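4.2 Alliance breaking in the three-seat game

We now turn to the asymmetric case. Cultow seats three players, but one of them runs two powers with opposed interests, and this is where the earlier models (Janitz; Abou Jaoude) give odd results. Both treat a seat as one agent with one payoff. Fine for a symmetric wargame, less so here. A player who holds both a major ally and a minor enemy can lose with one and still win with the other, so the usual threat — "attack me and I drag you down too" — carries less weight.

The log set holds 2,729 completed games, all from the Tredance server, all under the standard rules with the hidden hand variant switched off. Of these, 1,565 had at least one broken truce before the final winter turn. Games abandoned by any seat were dropped. We did not try to repair them. Truces were read from the order log only, not from chat, so a truce agreed in talk but never entered does not show up. This probably undercounts the early ones.

Two things stand out. First, the split seat breaks truces later than the other two, and mostly with the minor power. Second, the seat that was attacked first tends to be the one that offers the next truce, even when it's supply is still good. Janitz predicts the opposite. We suspect the card hand matters more than the map position at that stage, but the logs give hand size and not suits, so we cannot test it.

A smaller hand-read sample (200 games, coded by Walid Farah) agrees on the first point. On the second it is weaker. In 10 of the games the coder could not say who attacked first, both armies having moved into the same space on the same turn; these are left out of the sample results.

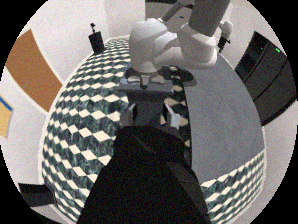 Figure 3.

Supply distance is the other measure we need, and it is easy to get wrong. Count spaces along the shortest open road, never by eye across the board. Players misjudge this all the time, mostly on the far side of the map from their own seat. The diamond pattern in Figure 3 has the same trap in it: the diamonds shrink toward the far edge, so a length judged by eye at the near side does not carry over to the far one. Path counts avoid the problem. Where a road was blocked by an enemy stack we took the next shortest, and where no road was open the army was scored as out of supply for that turn, wich matches the printed rule. Fortress spaces count as one, same as any other. Results by seat follow in 4.3.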